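In Defense of the Bare White Room
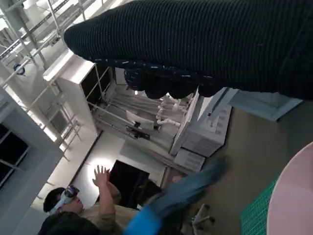

My sister-in-law thinks a room isn't finished until every wall has something on it, and we've been arguing about it since December. I moved my sewing table into a rented room in Tulgate that month, 19 minutes from home, and I still haven't hung a thing! Give me white walls and sun coming through the gaps in a white metal rack, and I'm happy for hours. Color wears me out (I had two orange walls once, never again). People spend around $700 on prints and shelves for a room they only work in. Buy a decent chair, I say, and leave the walls alone for a year.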